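Chamado 1214: boato sobre o chá Maeng voltou ao grupo dos moradores
Aberto em Nov 23, 2022. Situação: em observação. Responsável: Si-woo Do
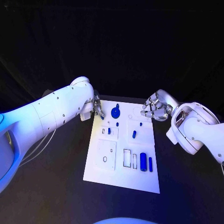

Dedos metálicos junto a um pino azul, no canto da placa branca.

Relato recebido
Usuária do fórum Jakstead informa que a mãe parou de tomar o remédio da pressão depois de ler que o chá Maeng "limpa as artérias em 30 dias". A mensagem tinha sido removida em outubro. Voltou com outra foto de perfil e mais pontos de exclamação.

Primeira verificação
O filtro Bevby procura a frase exata. O autor escreveu "art3rias". Derrotados por um algarismo, seguimos em frente.

Segunda verificação
Incluí a variante na lista. O filtro passou a segurar também as respostas de quem desmentia o boato, que citavam a frase inteira. Durante a manhã, o fórum ficou com o chá e sem o farmacêutico. Regra desfeita.

Terceira verificação
Importei pelo Kustomport as denúncias antigas e comparei os links. As 3 versões do texto levam à mesma página de vendas, que promete "100% natural" e não cita estudo algum. Cita um primo.

Medidas
Bloqueio pelo endereço da página, e não mais pela frase. Respostas com desmentido liberadas à mão. Aviso fixado no tópico: não suspender medicamento sem falar com o médico ou com o posto de saúde.

Retorno à usuária
Sugeri que não começasse a conversa com "mãe, isso é mentira", abordagem que ela já tinha testado e que rendeu um bloqueio no telefone. Melhor perguntar o que a incomoda no remédio. Ela respondeu que a mãe reclama de tosse desde que trocou de comprimido e que ninguém tinha perguntado. Orientei a levar essa queixa à consulta.

Pendências
O autor do boato abriu recurso por censura. Anexou um cupom de desconto. Recurso encaminhado, cupom não utilizado.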